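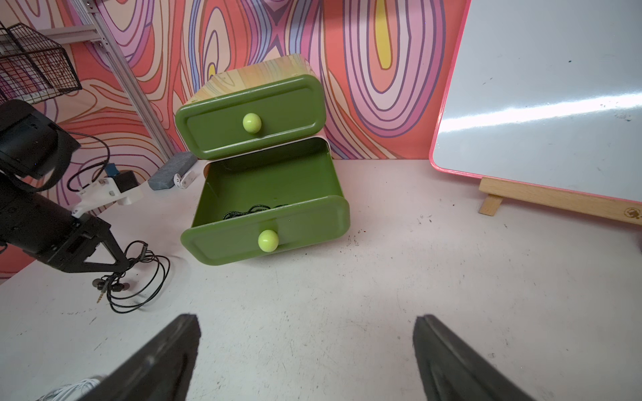 Barnabás Bodnár

共同工房Cinportで、二本腕のロボットを一緒に作ってくださる方を募集します。

私はこの工房で、机の上の片付けをするロボットを製作しています。計画の名前はSkultonといいます。仕事ではなく個人の製作ですので、報酬はお支払いできません。材料費と、工房の利用料199円(一回)は私が負担します。

現在の課題は、小さい引き出しの開け閉めと、その中へ物をしまう動作です。練習には、丸い黄緑色のつまみが付いた二段の引き出しを使っています。イヤホンやコードのような柔らかい物は形が毎回変わりますので、つかむ位置を決めることが難しいです。この部分を一人で考えることに限界を感じましたので、募集を書くことにしました。

お願いしたい作業
・指先の部品の設計と、3Dプリンターでの試作
・腕を遠隔で操作して、動作の記録を取ること
・記録の整理(3月の終わりまでに1,383件あります。そのうち169件は、まだ確認をしていません)
・配線の見直し

全部をできる必要はありません。一つだけでも大変助かります。

募集人数は2名です。年齢と職業は問いません。ロボットの経験がない方も歓迎しますが、はんだ付けか、Pythonの簡単なプログラムのどちらかの経験があるとうれしいです。腕が動いている間は、机の上に手を入れないという規則を必ず守ってください。長い髪は結んでいただきます。

活動は夜の七時から九時半までです。曜日は参加する方と相談して決めます。毎回来られなくてもかまいません。工具は工房の物を使えます。自分のパソコンがある方は持ってきてください。机は制御用の機器と共用ですので、あまり広くありません。

制御のプログラムはEideという名前で、私が書いています。説明書は英語の部分がまだ多く残っています。日本語に直すことを手伝ってくださる方も、ぜひご連絡ください。私の日本語は勉強中ですので、打ち合わせのときに分かりにくいことがありましたら、遠慮なく聞き返してください。

応募は、工房の受付にある用紙か、Cinportの会員ページの伝言欄でお願いします。お名前、興味のある作業、来られる時間を書いてください。作った物の写真があれば、一緒に見せていただきたいです。返事は三日以内にいたします。参加を決める前に、一度見学に来ていただくこともできます。

掲載日:2021年4月1日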